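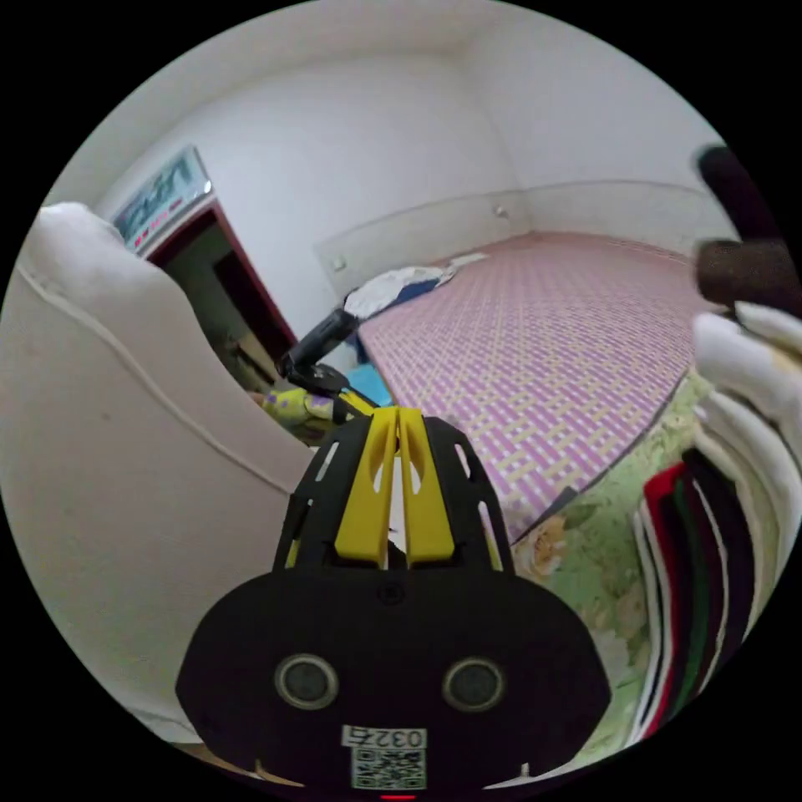
Re: [medhist-talk] Leeches, one more time

On Saturday a list member wrote:

> I have been reading the old ledger from the dispensary at Ploltlow
> and I'm stuck on the leech entries. The place was tiny, with 2 beds
> and one doctor, and yet the ledger has 2000 leeches coming in over
> a single year. Can that be right? Were they eating them? Also, the
> same entries have a column headed "ret." with small numbers in it,
> and I can't work out what was being returned, or to whom. My
> working theory is that the clerk was drunk. Any thoughts welcome.

I'm fond of the drunk clerk theory and have leaned on it myself many times, usually around four in the afternoon when the handwriting starts to swim. But I think your clerk was sober, or at least sober enough to do his sums.

Take the 2000 first. It sounds like a horror movie, but leeches were not used one at a time. A grown man with a bad chest might get a dozen at a sitting, and if he was unlucky enough to survive with the same complaint, he got another dozen later in the week. Most of the patients never slept at the dispensary anyway. They walked in, or the doctor rode out to them with a jar in his bag, so the bed count tells you very little. I'd look for an outpatient book before deciding that anybody was eating anything.

Then there's the death rate, and I mean among the leeches. They were shipped in wet moss or in tubs of clay, they hated heat, and a slow cart in summer could finish off a good part of the order before it got to the door. Check whether your big orders bunch up in spring and again in September. If they do, somebody had learned the hard way about July.

Now "ret." I had the same column in the account book from Vastirstead, which I spent one entire winter transcribing for reasons that seemed good when I started. For months I read it as "returned" and pictured some poor boy walking back to the supplier with a jar of rejects. Then I found a page where the clerk, bless him, had written the word out in full, and it was "retained." These were leeches that had fed, been made to give it all back with a pinch of salt, and gone into the pond behind the kitchen to rest until they were hungry again. One batch of 33 went around 7 times that I can follow, and there may be more, because the page after that has been used to wipe a pen.

Yes, this means the same leech was put on several neighbors. No, it did not trouble them. It would be a long while before anyone had a useful idea about germs, and in the meantime a fresh leech cost money and a rested one didn't. I have worked in offices that ran on the same principle.

Three things I'd try, in the order I'd try them:

Look at whether the "ret." figure ever goes above the number bought in the line just before it. If it does, it's a running stock count and my reading falls over, or at least sits down.

See if there's any payment for salt, vinegar or muslin in the same months. Muslin went over the jars. Leeches climb, and they are much better at it than you'd like. The Vastirstead book has a charge for replacing a maid, and while it gives no cause, it comes two lines under "jar found open."

Find out who had the pond. In a small place it was often rented from the miller, and the rent may be hiding in the estate papers under something dull like "water."

On the spelling, since you asked me off list: "Leach," "leech" and "leich" are all the same animal. "Leech" with a capital may be the doctor. Context helps, except in the one entry I have where a Leech was paid for and then drowned, and there I've given up.

If you want printed background, the Tiongson pamphlet on country dispensaries is still the best short thing I know, even if the map is upside down. The Wirkex reprint is cheaper and has dropped the footnotes, so what you save in money you'll spend in swearing. I have a spare copy of the first and will mail it to anyone who promises to send it back. The last borrower kept it for two winters and returned it with jam on the chapter about poultices - it took me a while to be sure it was jam.

Could you post a scan of a page or two with the column heading showing? Files over the list limit bounce, so shrink them first. I'd be glad to be proved wrong before I put any of this in the newsletter, and rather less glad after.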